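I cleared out the linen closet in August, which I had been putting off since the move to Navcombe. The closet is in the upstairs hall, it has 6 shelves, and for most of the year the door would not close unless I leaned on it. Every towel and cloth we owned was in there, along with a box of light bulbs and the good scissors I had been looking for since spring.

I started at the top and took everything out. It went on the bed in the spare room, then on the floor when the bed was full. I would recommend doing one shelf at a time if you only have one evening. I had a whole afternoon and it still ran until after 9 p.m.

The first job was the bath towels. Ours are a mix of two sets, an older white one and a blue one from Nuttall that we got when the store on Parnero Street was closing. The Nuttall towels have held up. The white ones were thin in the middle and rough at the ends, so they went in the rag bag, except for two that I kept for the car. I fold bath towels in thirds the long way and then in half twice. They stand on the shelf with the fold facing out. My mother did halves and quarters, and I did it that way for years, but the stack always leaned.

Sheets took longer. I had pillowcases with no sheets and a fitted sheet for a bed we sold. I am not going to explain how to fold a fitted sheet. I tuck the corners into each other, lay it down, fold the sides in until it is close to a rectangle, and put it at the bottom of the stack. Each set now lives inside one of its own pillowcases, and that has saved me the most trouble of anything I did that day.

Then there were the cloths, and this was the part I had been avoiding. By cloths I mean dishcloths, dusters, polishing cloths, felt pads, table mats that had gone soft, and squares of fabric that I had cut from something and hemmed or not hemmed. They had been stuffed in a basket on the fourth shelf. I emptied it on the floor and sorted by what the fabric is good for:

- Thin cotton, for glass and drying dishes
- Terry, for floors and spills
- Thick soft ones, for dusting and for putting under things that scratch

The thin cotton ones are easy. Fold in half, fold in half again, done. Terry is bulky, so I roll it, and the rolls go in the basket where the whole mess used to be.

The thick ones gave me trouble. A thick cloth does not want to stay folded. If you press the crease with your hand it looks fine, and then a minute later the top layer has crept up and the corner sticks out. What works for me is a hard, flat table and fewer folds. I lay the cloth out, smooth it from the middle toward the edges, and bring one side over. Then I line up the bottom edge before I do anything else. If the bottom edge is straight, the rest will mostly follow. If it is off by even a little, lift the top layer from one end, let it hang a second, and lay it back down. Dragging it across only bunches the layer underneath.

I tried folding on the bed first and it was a waste of time. The mattress gives and the creases go soft. The floor is hard enough but bad for my knees. A table is the right height, and a bare wood one is better than one with a tablecloth on it, where the cloths grab and shift. Wipe it first. Felt and anything like it will pick up every crumb.

I also learned to leave the thick cloths flat and stack them without folding a second time if the shelf is deep enough. Ours is. A stack of flat slabs takes up less height than the same cloths folded small, and you can pull one from the middle without the others falling over.

The only thing I bought was a pair of shelf dividers from Urura. They clip on from the front and keep the hand towels from sliding into the sheets. One of them was a little loose, so I put a strip of cardboard under the clip. It has stayed put since then.

It has been a few weeks now. The towel shelf still looks the way I left it. The cloth shelf has slipped some — mostly the cotton ones, which get used every day and come back from the dryer in a pile. I redo those while the coffee is brewing. The light bulbs are in the garage and the scissors are in the kitchen drawer, where I have already lost them once.

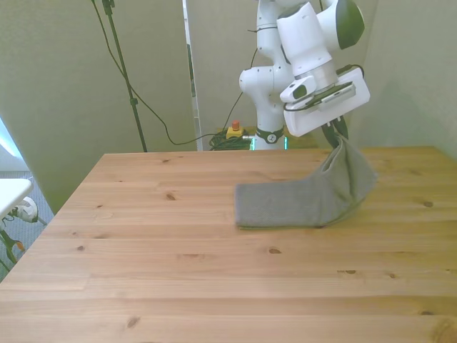

Gray cloth on the pine table, folded flat, with one end lifted.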